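I have been meaning to write up the little Fuko egg carton since the end of summer, and my sister-in-law Wulan has now asked me three times whether she should get some, so here goes. Get yourself a cup of something, I do tend to go on.

## What it is

A clear plastic egg carton that holds 4 eggs, two rows of two. That's the whole product. I bought a pack of 7 from the housewares store on the corner (the one that used to sell lamps) after I finally lost patience with the big gray cardboard trays. We are a household of two and a half, the half being my nephew Ingvar, who eats here more than he lives here, and we get our eggs from Sólveig Vestergaard up the road. She sells them loose out of a bucket. You bring your own container, and for years I brought whatever was lying around, with the results you would expect on a gravel driveway.

## Using it every day

I'll start with what I like best, and it's such a plain thing that I feel a bit silly making a paragraph out of it. You can see your eggs! I keep two of these on the middle shelf of the refrigerator and I know at a glance whether I can promise anybody an omelet. With cardboard I was forever opening the lid to find one lonely egg and a feather.

The size is the other thing. A full dozen carton takes over a shelf, and half the time it's mostly air by Wednesday. The Fuko sits in the gap beside the milk where nothing else wants to go, and two of them stack well enough if the bottom one is closed properly. Three will stack if you don't slam the door. I do slam the door, so I keep it to two.

It's also just right for giving eggs away, which I do more than I ever thought I would. When the hens up the road get going in spring I can't possibly keep up, and turning up at somebody's house with four nice brown eggs in a clear box feels like a proper present. I tie a bit of kitchen string around it. Baldur Toft next door has had so many of mine that he now leaves the empties on my step, rinsed and everything, bless him.

## Filling it

I fill mine out of a bowl. I used to go straight from the bucket, standing up, with my coat still on, and that is how I dropped two on the mat. Now I set everything in a small bowl first, carry it to the big table and take my time. A low bowl is much better for this than a deep one, as you can get your fingers around an egg without rolling it against its neighbors. I've tried a mixing bowl and I've tried a colander (don't).
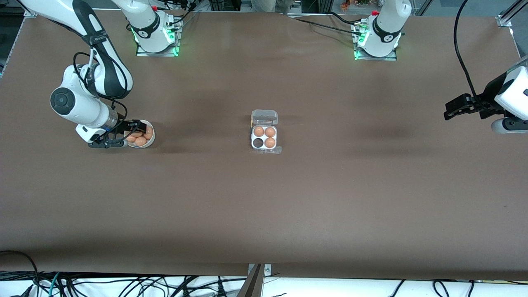 *Small white bowl, brown eggs, and the four-egg carton in the middle of the table.*

Pointy end down, as my grandmother taught me, and set each one in gently until you feel it settle. Medium and large eggs both sit nicely in mine. Sólveig has one old hen who lays absolute monsters, and with one of those in a corner the lid will close but it bows up in the middle, and I wouldn't trust it in a bag. Very small pullet eggs have the opposite trouble and rattle. I tuck a scrap of paper towel under them if I'm going any distance, and that has been fine so far.

## What I'm less fond of

The catch is a little tab that pushes into a slot, and it's stiff when new. I cracked an egg on the very first evening by pressing down on the lid in the wrong place. You want to pinch the two edges together between finger and thumb, right at the tab, and leave the rest of the lid alone. Once I'd learned that I had no more accidents, but a line on the label would have saved me an egg.

The plastic is thin. I've been washing mine by hand in lukewarm water and they've held up, except for one that I put through the dishwasher to see what would happen. It came out looking like a dropped hat. Along the hinge, two of the older ones have gone cloudy from all the bending, and I expect they'll split there before winter is over. I can't be too cross about it at the price, which worked out to 87 cents apiece, but I would happily pay double for something a bit sturdier.

Labels are a nuisance too. I like to write the date on my eggs' container, and ordinary pen won't take on that surface. A grease pencil works. Masking tape also works, though it leaves a sticky patch that picks up every bit of fluff in the refrigerator.

## Compared with the Corura

I did own the Corura egg box before this, the hard one with the carrying handle, and I want to be fair to it. It's far tougher. I took it camping and sat on it, and we still had breakfast. But it's bulky, it's a dull solid green so you can't see in, and the wells are so deep that I had to tip the whole thing to get the last egg out. For a tent I'd still choose the Corura. For the refrigerator and for carrying a few eggs down the road, I reach for the Fuko every single time, and the Corura has moved up to the top of the cupboard with the fondue pot.

## Would I buy it again?

I already have! A second pack is coming in November, mostly so that I can stop asking people for their empties back. Four stars from me, and the missing one is for the catch.

Wulan, if you're reading, don't order any, I'm putting a set aside for you. Baldur, there's one of mine still at your place, the one with the tape on it.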